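Llevo semanas discutiendo con Yanling Shen sobre lo mismo y como por correo ya me salen mensajes larguísimos, lo suelto por aquí. Ella sostiene que para enseñarle una tarea a un robot lo serio es el mando a distancia: te sientas, mueves el brazo de verdad y lo que grabas es lo que el brazo puede hacer. Yo soy del otro bando, del de coger la pinza con la mano y ponerse a recoger la mesa.

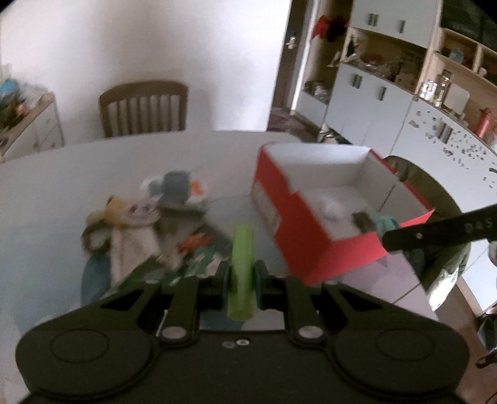 Mi manía es que el mando te vuelve cursi. Te pasas 27 minutos con cada gesto, todo lentísimo, y al final has enseñado a dudar. Con la pinza en la mano coges un rotulador verde lima y lo sujetas derecho sin pensártelo, con los peluches amontonados a un lado y la caja de zapatos abierta al otro, ¡como en cualquier casa! Y ese desorden me interesa muchísimo más que una mesa de laboratorio con un cubito en el centro.

Que sí, que Yanling tiene su parte de razón: mi muñeca hace giros que el brazo de Oston ni sueña, y en noviembre tuvimos que tirar cinco grabaciones mías precisamente por eso (me lo recuerda cada vez que puede). Pero prefiero tirar cinco y quedarme con 60 que parezcan hechas por alguien que vive ahí.

Para tareas de fuerza o con piezas caras, mando, de acuerdo. Para guardar rotuladores, dejadme la pinza. El lunes le toca a ella contestar, y ya me ha avisado de que viene con gráficas.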